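Torora Household Product Labels

Version 2, released in March
Maintained by Wekesa Mosoti and Alžběta Malý

Summary

Torora is a table of ingredient and warning text copied from the labels of household cleaning products. It holds 3,149 rows, one per product and pack size, from 626 brands. It was put together for people who need to look up fragrance, dye and preservative names across products sold under different labels in different countries.

The data is text only. Each row was typed from the pack by one person and checked by a second.

What is covered

Laundry detergent, fabric softener, dish soap, floor cleaner, glass cleaner and bleach. Laundry products make up the largest share. Air fresheners and insect sprays were in version 1 and have been dropped - their labels follow other rules and the columns never fit them well.

Brands sold in many markets, such as Tide, can carry labels in more than one script. Text in the second script goes in label_text_2, and the language code goes in lang_2. If the second script could not be read with confidence, the field is left blank and script_flag is set to 1.
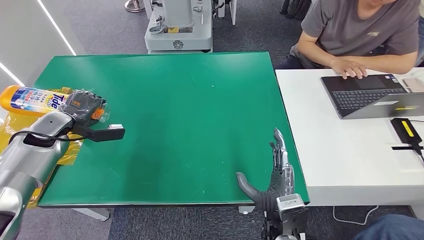 Files

products.csv - main table, UTF-8, comma separated
ingredients.csv - one row per ingredient per product, joined on product_id
synonyms.csv - maps spelling variants to a single name
CHANGES.txt - edits since version 1

Main columns in products.csv

product_id: integer, stable between versions
brand: as printed, Latin script where the pack has it
category: one of six values, lower case
size_ml or size_g: only one is filled
label_text_1, label_text_2: full label text, line breaks replaced with a pipe
lang_1, lang_2: two-letter codes
checked_by: initials of the second reader

Known problems

"Parfum" and "fragrance" are merged in synonyms.csv but left as printed in products.csv. Filter on the merged name or you will miss rows.

There are 30 products where the ingredient list points to a web address and gives nothing else. They have a row in products.csv and none in ingredients.csv.

Refill pouches often leave out the warning panel. An empty warning field on a pouch does not mean the product has no warning.

Not for medical use

Labels change without notice. Do not use this table to decide whether a product is safe for someone with an allergy. Read the pack.

Corrections

Send the product_id, the column and the corrected text to Faraji Chege. Fixes are merged in batches of 20, so a small one may wait a while.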